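Where Do Old Computers Go? My Semester Following the E-Waste in Restberg

Final project report, Environment and Community

I picked this topic because of my closet. There are three dead laptops in there, a printer with no cord, and a shoebox of phone chargers for phones I don't remember owning. When our teacher, Mr. Correa, asked us to choose something we throw away without thinking, I first said coffee cups, like everybody else. Then I went home and opened the closet looking for a jacket and the printer fell on my foot. So, e-waste.

My question was pretty simple. If you live in Restberg and you have an old computer, what do you do with it, and what do people really do with it? Those turned out to be two separate questions, and the second one ate most of my semester.

The survey

I made a paper survey with nine questions and left stacks of it at the library, the laundromat on Yu Street, and the front office at school. I also stood outside the grocery store for two afternoons in February, which I do not recommend. My pen froze! I got 76 surveys back that I could use. A few more came back with only the first page filled in, and one had a very nice drawing of a cat on it.

The first thing I asked was whether people had at least one electronic device at home that they never use. Almost everyone said yes. The ones who said no mostly wrote something next to it, like "moved last year" or "my wife got rid of it all." I should have seen that coming, moving is when people finally deal with stuff.

The second big question was why they still had it. I gave five choices and a blank line, and the blank line got used more than I planned for. The top answer by a lot was worry about what was still stored on it -- photos, tax papers, passwords. After that came not knowing where to take it. "Might need it someday" was third, and I'm counting my own dad in that group. Money hardly came up.

My survey isn't a real random sample and I know that. People who stop to fill out a form about old computers probably already care a little about old computers. Also the laundromat stack got wet. If I did it again I'd try to go through the water bill mailing, but that needs permission from the town and I asked too late.

The drop-off place

Restberg has one place that takes electronics, the Zekden transfer station, out past the ball fields. It's open mornings only. Nilton Correa (my teacher, who drove a few of us out there in his van) had never been either, and we missed the turn twice because the sign for it faces the other way. I put that in my recommendations.

The lady at the scale house was super patient with us. She told me they took in 1,125 items last year, where an item could be anything from a TV to an electric toothbrush. I wanted it broken down by type but they only write down the total and the weight. She guessed TVs are the heaviest part of it and small stuff is the most common, and said to please write down that it was a guess.

Household drop-off is free except for the big old tube TVs, and you have to show something with your address on it. Four of the people I surveyed thought there was a fee for everything. I wonder how many more think so and just never told me.

What happens after that

Everything leaves Zekden on pallets, and a truck from a company called Rovov picks it up when there are enough pallets to be worth the drive. I emailed Rovov three times and got one answer, but it was a good one! They sort things into what can be used again and what gets taken apart. Then the metals go one way, the plastics go another, and batteries get pulled out early on account of fires.

I asked about the data thing, since it was the top worry on my survey. They said hard drives come out of the computers and get dealt with separately, either wiped or shredded depending on the customer. For regular households it's shredding unless you say otherwise.

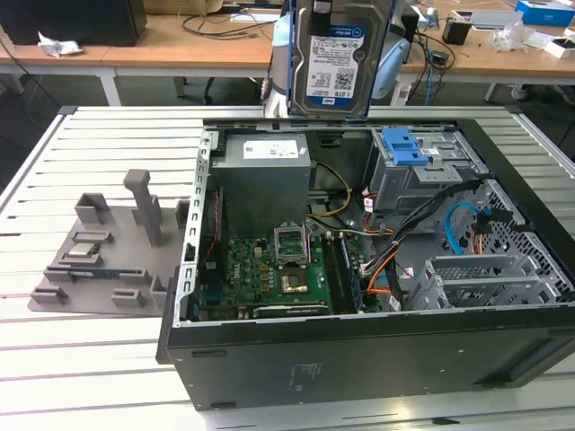
They also said you can take the drive out yourself before you drop the computer off, and plenty of people do. In a lot of desktops it isn't hard. My uncle let me practice on his old one and it took me maybe ten minutes, most of it spent looking for the right screwdriver. Laptops are more annoying, and some of the thin ones have the storage stuck right on the board, so you're better off erasing those with the computer's own reset before it quits on you for good.

Recommendations

Turn the sign around. I mean it, this is the cheapest one.

Put one page in the water bill that says where the station is, that it's free, and what happens to the hard drive. The print shop quoted me for 3,000 copies, black and white, and it came in under what our class spent on the fall field trip.

Have one Saturday-type collection in the school parking lot every spring, so people who work mornings get a chance. We'd need to ask Rovov if they'd send a truck straight there.

What I'd still like to know

I never found out how much goes in the regular trash. The landfill doesn't check, and I didn't feel like asking people to confess on a survey. I also wanted to talk to the repair guy next to the bank but he was closed every time I went by.

The closet is down to one laptop. It has my middle school pictures on it and I'm still looking for the charger, which is not in the shoebox.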